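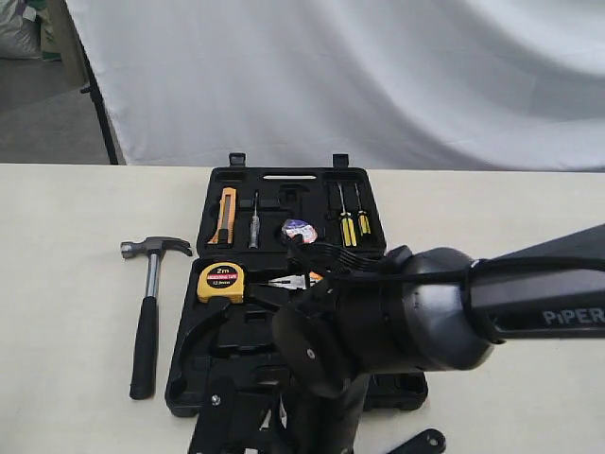 Open tool case on a white table

Search the list archives Enter keywords Go

Re: Nindham, book one (mild spoilers, nothing past the ferry)
October 19, 2019

Hello all,

I've been meaning to answer this one since it landed in my inbox, and then I decided I ought to reread the thing first so I wouldn't embarrass myself, and then of course I couldn't stop and went straight on into the second book. So apologies for the wait, and thank you to whoever started the thread, because I'd forgotten how much I love this story!

Earlier on the list, someone wrote:

> I picked up Nindham in September after seeing it
> recommended here more than once. I liked the opening
> a lot, but I stalled when the salt-readers turned up.
> There are so many of them and they all talk in
> proverbs. Does it settle down? I'm not against a slow
> book, but it's 700 pages and I have a stack waiting.
> Also, is the sister supposed to be that unpleasant,
> or am I being unfair to her?

First of all, you are not being unfair to her. She is dreadful for the whole first third. She hides the letters, she lies to the aunt, and that business with the wedding shoes made me want to shut the book in a drawer. But please hang on, because she is the reason I reread it. Once the two of them are stuck at the ferry house through the winter, with only each other to talk to, you start to see what she's been afraid of (I won't say what), and some of those early scenes read very differently the second time through. I went back to the shoes and felt quite ashamed of myself.

As for the salt-readers, yes, it settles down. I had the same trouble the first time and ended up writing their names on the back of an envelope, which I then used as a bookmark. You only need to keep hold of the old woman and the boy who carries the lamp. The rest drift off after the council at Zendari, and if you mix them up before then it does no harm at all. The proverbs do thin out too, although I've grown fond of a few of them. My husband is very tired of hearing "a wet rope remembers the boat."

I will admit the middle is slow. There's a long stretch about the tolls and who may cross the river on which days, and I think the author was having more fun with it than I was. If you skim anything, skim that. Don't skim the chapter with the bell, even though it looks like more of the same at the start.

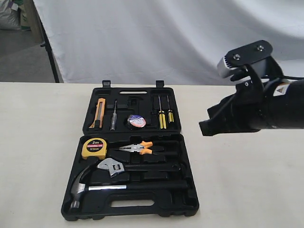
If you want something shorter first

You mentioned your stack, so let me add to it, which I know is unkind. The same small press, Avotiņš, put out a novella called Drotico, and I think it makes a lovely way in. It's set in the same country a long time before, with no salt-readers anywhere, and it's a retelling of the old story about the girl who has to sort the grain before morning. I'm usually wary of retellings (so many of them just give everybody better manners), but this one leaves the girl stubborn and a bit greedy, and the ending made me laugh out loud on the bus.

It was a printing of 2,000 copies, I believe, so the paper one can be hard to find. My library got it for me from another branch and it took two weeks. There's an ebook as well, but the map comes out tiny and you do want the map.

On the order of things, I'd go with Drotico, then Nindham, then straight on to the second book while you still remember who owes money to whom. Other people here will tell you to leave Drotico for last, on account of the name on the gravestone, and I can see why, but I read it first and didn't feel I'd lost anything.

I'd love to hear how you get on, especially once you're past the ferry. And if anyone has thoughts about the lamp boy, and whether he knew all along, please start a separate thread with a spoiler warning and I'll be over there like a shot. I've changed my mind on it since last week and would like to be argued with.

Happy reading, and off I go to make supper,

your slow correspondent with the envelope bookmark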